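Tuvport Bedroom Tidying Set

README, version 9
Maintained by Dale Lemieux and Barış Duman

Welcome! If you like laundry (or at least like looking at how cloth behaves when it gets moved around a bedroom), you're in the right place. Tuvport is a collection of short recordings of ordinary bedroom chores: straightening a bed sheet, picking clothes up off the mattress, getting the dirty stuff into a basket. We started it in January with one bed and a pile of old shirts, and it has grown into something we're really happy to share.

What's in the set

There are 300 clips, sorted into 28 sessions. A session is one go at one messy room, from the first look at the bed until the person in charge calls it done. Some sessions are over quickly and some drag on, and we kept the slow ones on purpose. Each session has its own folder with the clips, a handful of stills, and a plain text file called notes.txt. Please read the notes! Barış writes most of them and they are full of good stuff about which shirts slide, which ones cling, and how the sheet was put on.

The chores come in four groups:

sheet: anything done to the bottom sheet, including corners, sides and smoothing
pickup: clothes lifted off the bed
basket: clothes carried to or dropped in a basket
mixed: sessions where the chores overlap and we gave up trying to split them

About the bed

All the sheet sessions use a white sheet over a beige bed base. We love this pairing because the edge of the sheet is easy to find, even when the fabric bunches up. Corners are the best part of the whole collection if you ask me (Dale). A corner has folds going in several directions at once, and a small tug in one place moves wrinkles somewhere you didn't expect.

We don't clear the bed before the sheet work starts. Real beds have clothes on them, so ours do too. 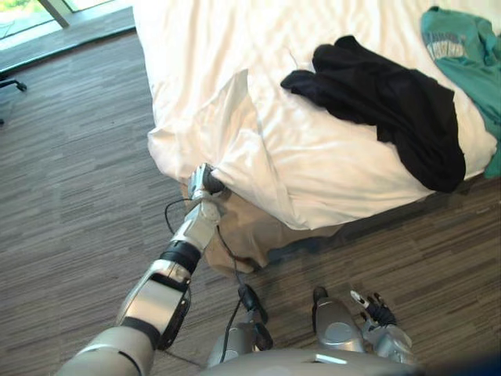
Working on a corner of the sheet, with dark clothing and a teal shirt still on the bed.

If you only want clips with a bare mattress or a freshly made bed, you won't find many. The "clutter" field in the session list says none, light or heavy, and most sessions are light. Heavy means you would have to dig to find the sheet.

About the clothes

The clothes are everyday things in everyday colors. Labels use the simplest word that fits: shirt, pants, sock, towel, sheet. When a piece is so crumpled that we couldn't agree on what it was, it's labeled "garment" and left at that. Dark clothes get that label a lot, and I'd ask you not to "fix" it in your own copy and then send us the changes. We would much prefer an honest "garment" to a lucky guess.

Printed shirts are marked with print=yes. We don't write down what the print says.

Texture has its own field, with the values smooth, ribbed, fuzzy and unknown. Ribbed cloth is a treat to look at close up! The ribs bend along with every fold, so you get a nice little map of which way the fabric is being pulled. Black ribbed fabric is harder going from far away, where the ribs vanish and you're left with a dark lump, and the close views make up for it.

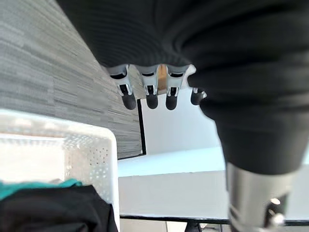 Baskets

Basket clips are labeled by what the cloth is doing when the clip ends: outside, over the rim, or inside. "Over the rim" covers everything from one sleeve hanging out to a shirt that's barely hooked on. We argued over that one for ages and may still split it.

Known problems

Session 16 has two notes files. The longer one is right.
Some early "pickup" clips begin with the cloth already off the bed.
The Asness sessions use "trousers" in the notes and "pants" in the labels. Same thing.
Texture is missing for most of the towels. Sorry, we'll get to it.

Related sets

Mok is our kitchen collection, and it uses the same folder layout, so any script that reads one should read the other. Brasance is the folding set, all done on a flat table, and makes a great partner to this one if you want to follow cloth past the basket stage.

Changes

03/01/2018: added the texture field, renamed "blanket" clips that were plainly sheets, fixed a pile of typos in the session list.

Corrections are very welcome. Send the session number, the clip number and a line on what looks wrong, and one of us will go take a look.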